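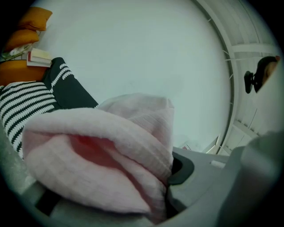 연분홍 담요감 한 장. 와플처럼 올록볼록한 짜임, 접힌 안쪽은 색이 한 톤 더 붉다.

소파 하나로 버티는 거실, 분홍 한 장이면 된다

2021-05-04

봄 이불은 넣었고 여름 준비는 아직. 이맘때 거실이 제일 애매하다. 소파를 바꾸자니 돈이고, 커버를 맞추자니 시간이고. 그래서 천 얘기를 하려고 한다. 던져 두는 천, 접어 두는 천, 뭉쳐 있다가 손님 오기 직전에 다시 펴는 천.

이번 호에서 들여다본 거실은 작다. 흰 벽, 회백색 대리석 무늬 바닥, 주황 기운이 도는 작은 소파. 소파 본체는 거의 안 보인다. 검은 바탕에 흰 물결무늬가 있는 천이 등받이부터 좌판까지 덮고 있으니까. 주황은 팔걸이에서 살짝, 쿠션 밑에서 살짝. 이 살짝이 중요하다. 다 덮었으면 그냥 까만 소파였을 것이다.

흑백은 편하다. 뭘 올려도 싸우지 않는다. 대신 금방 심심해진다. 흑백 니트 쿠션까지 얹으면 무늬에 무늬가 겹치는데, 짜임이 굵어서 그런지 생각보다 안 어지럽다. 다만 눈이 쉴 데가 없다. 무늬 없는 천 한 장이 꼭 있어야 하는 이유. 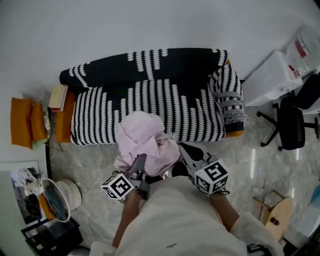 색은 뭘로 고르나. 베이지는 안전하고 재미없다. 회색은 바닥에 묻힌다. 연분홍은 의외로 주황 옆에서 잘 버틴다. 둘 다 따뜻한 쪽이라 그런 듯하다. 겨자색 쿠션까지 있는 집이면 더 볼 것도 없고. 단 형광기 도는 분홍은 말리고 싶다. 한 번 빨아서 물이 조금 빠진 것 같은 색, 그 정도가 좋다.

크기. 소파에 걸칠 거라면 큰 게 능사가 아니다. 긴 쪽 101cm짜리면 무릎 덮고 남는다. 편집부에서 써 본 건 페그먼트 말고 Perkgate의 와플 수건, 95cm. 수건이지만 소파에 놓으면 그냥 천이다. 세탁기에 막 돌려도 되고, 60도까지 괜찮다고 라벨에 써 있었다. Padwood 것은 더 두껍고 더 비싸고, 마르는 데 하루가 꼬박 걸렸다. 장마철인 7월엔 글쎄.

접는 법은 두 가지만 알면 된다. 세로로 세 번 접어 팔걸이에 걸기. 아니면 반 접고 돌돌 말아서 바구니에 꽂기. 와플 짜임은 각이 잘 안 잡히니 모서리 맞추느라 애쓰지 말것. 손바닥으로 한 번 쓸고 끝. 접은 자국이 비뚤어도 요철 때문에 티가 덜 난다. 급하면 좌판 가운데 툭 놓아도 된다. 그것도 나름 괜찮아 보인다, 하루쯤은.

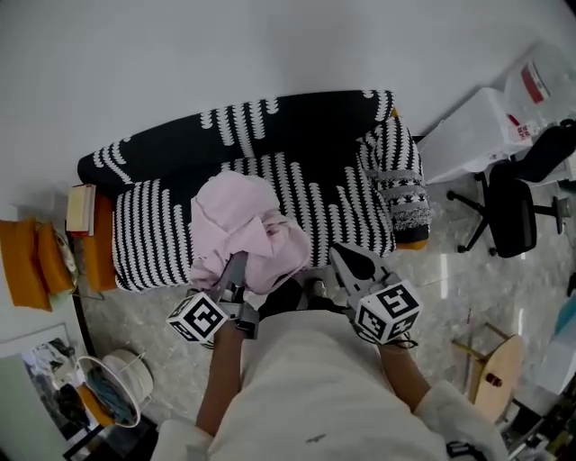 흑백 물결무늬 위에 놓인 연분홍. 왼쪽 아래는 푸른 뜨개실인지 천인지가 담긴 둥근 바구니.

바구니 얘기도 짧게. 둥글고 흰 것, 뚜껑 없는 것. 소파 옆 바닥에 두면 천이 갈 곳이 생긴다. 갈 곳이 없는 천은 결국 의자 등받이로 간다. 거기서 일주일 산다. Cirano에서 나온 바구니가 6가지 크기인데 중간 것이 무난하다. 제일 큰 건 빨래통이 되어 버리기 쉽다.

액자는 걸지 않고 바닥에 세워 두는 쪽에 한 표. 바구니 옆이 딱 좋다. 산 풍경처럼 푸르고 흰 그림이면 주황을 식혀 준다. 벽에 못 못 박는 전세집이면 더더욱. 소파 위 벽은 비워 둔다. 무늬 많은 천을 깔았으면 벽까지 채울 필요 없다.

쿠션은 겹쳐 놓기. 겨자색 두 개를 나란히 세우는 것보다 살짝 포개는 편이 덜 매장 같다. 팔걸이 위에는 책 몇 권 정도. 컵은 안 된다, 흘린다. 해 봐서 안다.

계절 바뀔 때 할 일은 그래서 얼마 안 된다. 덮개는 그대로 두고 위의 한 장만 교체. 여름엔 얇은 와플, 가을엔 기모. Matić의 면 담요는 다음 호에서 빨아 보고 다시 쓰겟다. 보풀이 관건.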